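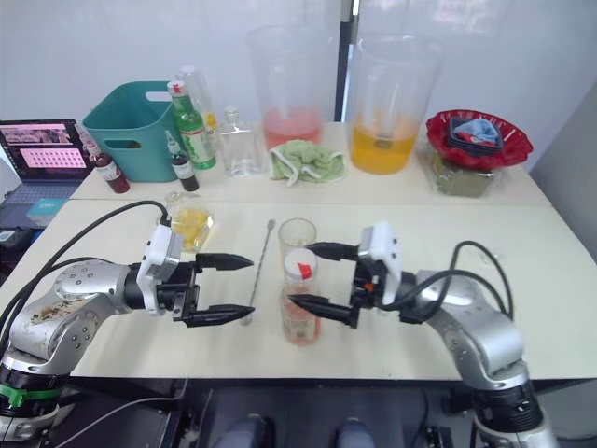 About Gustora

Gustora teaches people to mix drinks at a table. We began with a suspicion that most drinks classes are a bar tab with a certificate attached, and we have not seen much since to change our minds. You can learn a fair bit with a long spoon, a couple of glasses, some lemon and a syrup or two, provided someone makes you taste the result before you start talking about it.

We are a small school. We don't run a bar, we don't sell bottles and we have no house range of cordials. People ask about the cordials nearly every week. There isn't one.

How we started

Faisal Niazi worked behind hotel bars for nine years before he set up the first class, and he will tell you that he spent most of them doubting what he'd been taught. He had been told to stir a drink a fixed number of times. He had been told that one sort of ice tasted better than another. He had been told to rub a lemon rind around the rim of a glass for guests who then drank through a straw. Some of it held up when he tested it at home and a good deal of it didn't.

The first classes were held in a borrowed kitchen behind a shop called Itotska, with 3 students at a time because there were only enough glasses for that. When the shop closed we moved to the room we use now, which has white walls, plain tables and decent light. It has been suggested that we put in some exposed brick. We'd sooner spend the money on lemons.

How the table is set

There are two rows. The front is for working and the back is for supplies, and a bottle that is finished with goes to the back again. We are fussy about this. A crowded front table is where people pick up the wrong bottle, and a sour made with the wrong syrup is a waste of everybody's fruit.

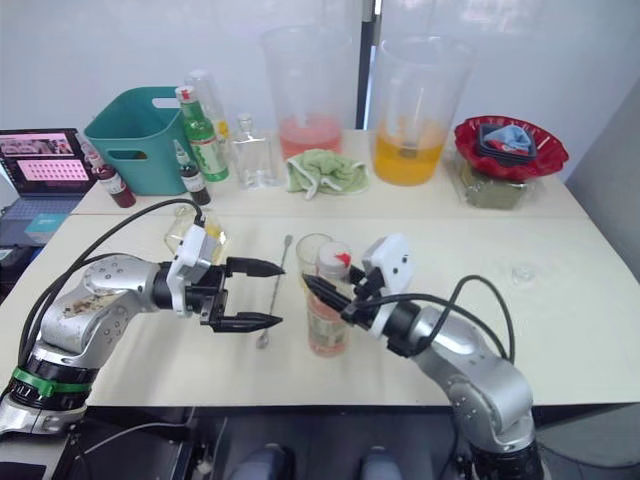
Every student gets the long spoon early on and most of them hold it too tightly. The twist in the handle is there to be turned between the fingers, and once you stop gripping it like a screwdriver the spoon will do most of the work. We have read some very confident claims about what else that twist is supposed to do to a drink. We've tried it next to a straight-handled teaspoon in a blind tasting and couldn't separate the two. The long one does reach the bottom of a tall glass, and your knuckles stay dry, so we keep using it.

Syrups and fruit mixes are made up in quantity before class and poured into pitchers or small bottles. Students then adjust from there. We don't hand out a card with exact measures in the first session. People follow a card beautifully and then go home and find their lemons are twice as sour as ours, and the card has nothing to say about it.

What we teach

The beginners' course covers sour, sweet and bitter, in that order, and then how to fix a drink that has too much of one of them. Fixing takes up more of the course than mixing. You will be asked to spoil a perfectly good glass on purpose and bring it back. Some people find this annoying, and we understand, but they tend to be the ones who can rescue a jug of punch at a family party later on.

Each session is 60 minutes. We tried longer ones and the last part was chatter. 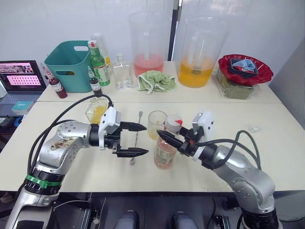 Bitters and flavour drops come near the end, and we're stingy with them. A small dark bottle with a dropper gives people the feeling that they are doing something clever, and the second squeeze is nearly always a mistake. Add a drop, stir, taste, put the lid back on. If you can't say what changed, leave it there.

All our base recipes can be made without alcohol and most students make them that way. We don't call them mocktails. They're drinks, and the balance is harder to get right when there's no spirit to hide behind.

What we don't teach

We don't teach bottle throwing, smoke under glass domes, or anything with gold leaf. We don't teach "pairing" either. A few suppliers have offered to sponsor an evening where we'd explain how one flavour or colour of drink suits a certain kind of mood, and we said no thank you.

We also don't claim to get anyone a job. If you are looking for hospitality work, our course is a practice table with a teacher beside it. Managers want to see you cope with a full room on a Friday night, and we can't give you that. 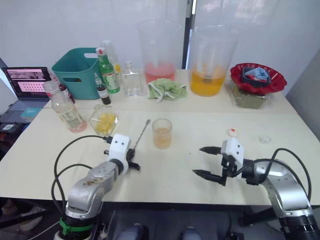

Half a glass, the long spoon and a bowl of what looks like cut lemon.

Cleaning up

Wiping down is part of the course and you won't be let off it. Sugar syrup dries to a glue, lids go missing, and a sticky neck will ruin a bottle faster than age will. Caps go on as soon as you've poured – that's the rule, and we break it as often as the students do. Cloths are on the back table. Bring your own apron if you like one.

The people we work with

Panagiotou supplies our fruit, and has put up with us sending back a box now and then. Nukton looks after the bookings page. If it charges you twice, write to us and we'll sort it out. Neither of them pays to be mentioned.

So far 473 people have finished the beginners' course. We don't publish star ratings. We had a look at how they're collected in this trade and didn't think much of it. If you'd like an opinion, ask someone who has been, preferably someone who didn't enjoy it, and see whether the reasons would bother you too.

Visiting

You're welcome to sit in on part of a class before you pay for one. Send a note first so we can find you a chair. New groups start in August, and anyone who misses out goes to the top of the list for the next intake.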